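Search the list archive

Re: Pladmont, wrist view and held-out layouts

On 26 April 2024 a list member wrote:
> Does the wrist camera help on dish tasks, or do
> the scene cameras carry the policy? The Ekport
> note gives one success rate and no ablation.

It helps, mostly at the rack. We ran 60 trials per condition with the Cheon policy, same weights, layouts shuffled between trials. Sample observations, three scene views followed by one wrist view:

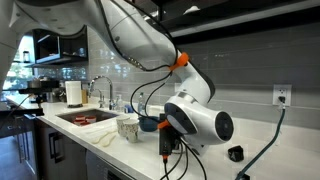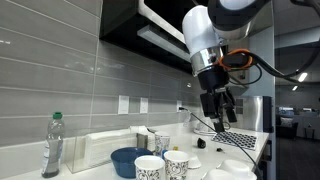
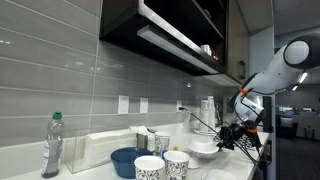
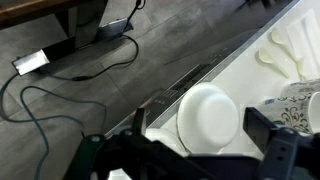 Results

Both inputs: 57 of 60 placements. In the masked condition the wrist input was replaced with its training mean; no retraining. Most of the added failures were at the dishwasher, where the gripper stopped short of the rack. Counter grasps lost 2 trials.

Caveats: 5 layouts only, one kitchen. Masking without retraining probably overstates the effect. A retrained baseline is running on the Tellholm cluster, and I will post the per-layout table when it finishes.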